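Donside Reach
Motion planning and contact control for arms with multi-fingered hands

Overview

Donside Reach is a software package that plans and runs arm and hand movements in places where there is little room to spare: inside housings, between fixtures, over the lip of a box. It takes joint states and one or more camera streams, and returns joint targets for the arm and fingers together. Arm and hand are treated as a single chain, so finger posture is part of the collision check from the start of a plan.

The package runs on a Linux workstation beside the robot. It does not replace the arm's own safety controller and should not be used as one.

Planner

The planner searches for a path to a grasp or touch pose and keeps a set clearance from everything in the scene model. Clearance is set per link. A common arrangement is a wide margin on the elbow and wrist, and a margin of zero on the fingertips, which are allowed to touch named surfaces. Walls, rims and lids can each be marked as free to touch, touch with limit, or keep clear.

If no path is found within 200 ms the planner returns the best partial path and a reason code. It does not move the arm on a partial path unless told to.

Enclosure work is the usual test for these settings. The fingers have to pass the rim, reach the part on the floor of the box and leave the hinged lid alone, with the wrist held above the opening.

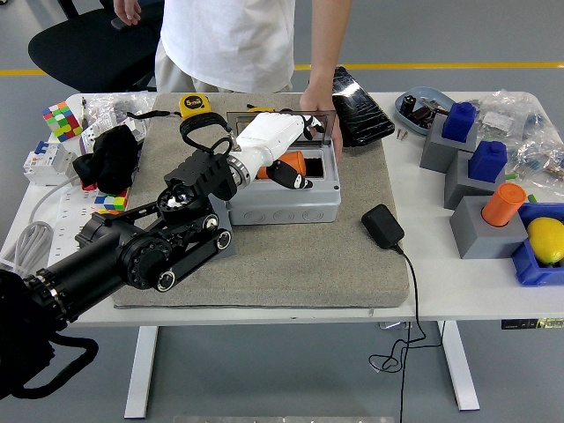 Perception

Reach builds its scene model from depth and colour images. Clear plastic is handled by a separate detector, as depth cameras tend to return the surface behind it. Soft supports such as cushions and foam are modelled as a height field with a stiffness value, and are refreshed after each contact.

Objects on the bench that are not part of the task are kept as obstacles. They do not need names or models. People within the work area are tracked as moving volumes, and the planner slows or holds according to the site profile.

Contact control

Finger and wrist targets are blended with measured torque. Each finger has its own force limit. On unexpected contact the hand holds position, logs the event and waits for the planner. Cable drag at the wrist can be measured with the supplied routine, which takes 90 seconds and needs a clear space around the arm.

Tools included

Scene viewer with playback
Clearance editor
Log export to CSV
Command line client
Python and C++ libraries

Licensing

One licence covers one workstation and up to 4 arms. Drivers for Drondora hands are included. Drivers for Neves hands are supplied as a separate download, part number 115. Updates are free for the term of the licence.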